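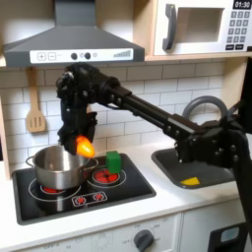 How to Get Through a Summer Power Outage Without Losing Your Dinner (or Your Mind)

By Nadine Hamdan
June, 6:45 a.m.
Last updated: June

We lost power again last night, right as I was draining pasta, so I figured it was time to write up what I do when the lights go out. I've lived in Tudlow long enough to have a system!

First thing, I grab the flashlight. It hangs on a hook by the back door and it never goes anywhere else (my kids know this, and they move it anyway). I gave up on candles after I singed a curtain. A headlamp is even better if you have to go down to the breaker box.

Next, look out the window. If the neighbors are dark too, report it to your utility, and please don't assume somebody else already did. If it's only your house, check for a tripped breaker. Flip it all the way off, then back on. If it trips again, leave it alone and call an electrician.

Then unplug the TV, the computer and anything else you'd hate to replace. Leave one lamp switched on so you'll know when the power's back.

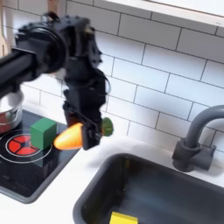

Carrots keep fine without a fridge for a night.

Now the fridge. Keep it shut! You get four hours or so with the door closed, and a full freezer can hold for two days. I tape a note on the door with the time the power went out. After four hours, meat, milk and leftovers go in a cooler with ice if I have it, and anything that got warm goes in the trash. Don't taste it to find out.

If you run a generator, it stays outside, at least 20 feet from the house, and never in the garage, even with the door up. Octavio Insaurralde down the street keeps his 90 feet back on a long outdoor-rated cord, and I still hear it.

And charge your phone the minute you see a storm coming. I was at 2 percent last night and spent almost 45 minutes in the car charging it, parked out on the driveway, listening to the ball game. We lost, too.

Related
Tree Limb Blocks Sosa Road Overnight
What to Do When Your Basement Floods
Skomeck Library Extends Cooling Hours
Thunderstorm Leaves 800 Without Power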